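Markora Deals

Markora Deals, usually called only Markora, is a shopping newsletter and discount code website for readers in Canada. It collects sale prices, voucher codes and clearance notices from shops and sends them to its subscribers each morning. It was founded by Ákos Szekeres and Lurdes Coelho in the town of Brendmont, where both of them were working in the office of a shoe retailer. The company does not sell goods itself.

History

The service started in September as a list of codes which Szekeres kept for his co-workers. The first edition open to the public had 124 subscribers, and nearly all of them lived in or close to Brendmont. Coelho wrote the texts in the evenings, and Szekeres tested the codes by putting goods in the basket and going as far as the payment page. A code that failed at this stage was left out of the edition. This habit was later made a written rule and is still followed.

In its first winter Markora had no advertising and no agreement with any shop. The costs were paid by the founders. The position changed when the outlet chain Irkska offered a commission on each purchase made through the newsletter. The founders accepted it, but they added a line under every Irkska offer to say that the link was a paid one. Some early readers did not like the change and left the list.

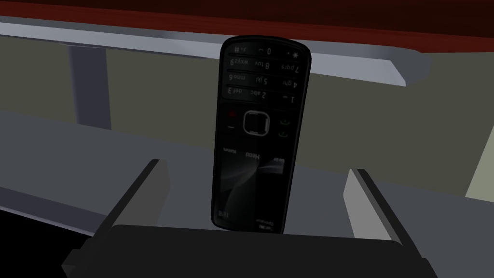

Urszula Sadowski described this period in a letter to the newsletter as the time when "it stopped feeling like a favour from a neighbour", although she also wrote that the codes had become more reliable and that she continued to use them for winter boots and children's coats. The letter was printed in full. Coelho answered it in the next edition and promised that unpaid offers would always be listed first.

That order was kept until the redesign of the website, when the offers were sorted by the size of the discount instead. The unpaid ones are now marked with a green dot beside the shop name.

Types of offer

Markora divides its offers into three groups. Sitewide codes take a fixed share off everything in a shop, most often 10 per cent. Extra codes are applied on top of a price which is already reduced, and can reach 40 per cent at the end of a season. Threshold offers become valid only when the basket passes a certain sum, and free delivery belongs to this group too.

The newsletter gives most attention to extra codes. They are short - often they finish at midnight on the day they are published - and the conditions are not always easy to find. Footwear and sports clothing make the largest part of them, followed by kitchen goods and small electronics. 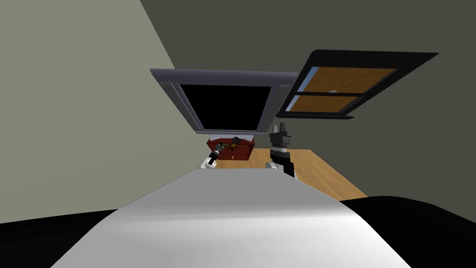
Household goods were added after a reader survey, and they are handled by different rules. Many shops exclude bulky items from their extra codes, and the delivery charge can be higher than the saving. For a cabinet such as the one under the fingertips in the picture, Markora would list the price with delivery included, and the discount would be calculated from that sum. The same method is used for mattresses, desks and garden benches. Shops have sometimes objected to it, as the percentage printed in the newsletter is then smaller than the one in their own advertising.

Price checking

Since April 2023 each offer has carried a short note on the earlier price of the article. The note is prepared by Csaba Medve from the shop's own pages and gives the lowest price Markora has on record. If the "before" price was asked for only a few days, the offer is published without a percentage, or it is refused. In the first month of the system 23 offers were refused, most of them for jackets and running shoes.

The records do not cover prices in physical stores. Markora has said that it would like to include them, but that it has not enough staff for the work.
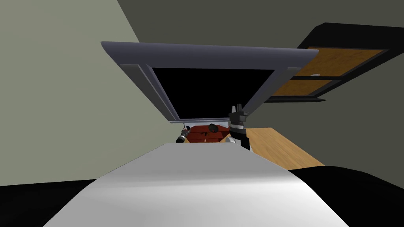 Darragh Nic Giolla argued in the comments under the announcement that the lowest recorded price can mislead as well, for example when a shop once sold its last odd sizes very cheaply, and asked for an average to be shown beside it. Several other readers supported the request. Markora tried the average for a short time and then removed it, saying that two figures in one line were confusing on a small screen.

Text message service

Subscribers without a data plan can receive a shortened edition by text message. It holds one offer per message, with the shop, the code and the closing hour. Codes that mix capital and small letters are left out of this edition because they are slow to copy from a message. To stop the service the subscriber replies with a single word, in English or in French.

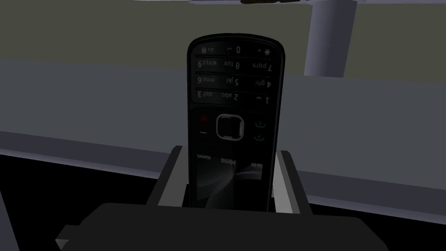 Mobile phone with a twelve-key keypad.

The text edition has always been smaller than the one sent by email, and it carries no paid offers.

Relation to Oláh

Oláh, a cashback service, bought a minority share in Markora after the price notes were introduced. Its cashback rates appear in a separate column of the website and are not added to the discount shown. The editorial work stayed in Brendmont, and Coelho remained editor. Szekeres gave up the daily testing of codes but still writes the holiday edition.

See also

Cashback website
Clearance sale
Factory outlet
Voucher code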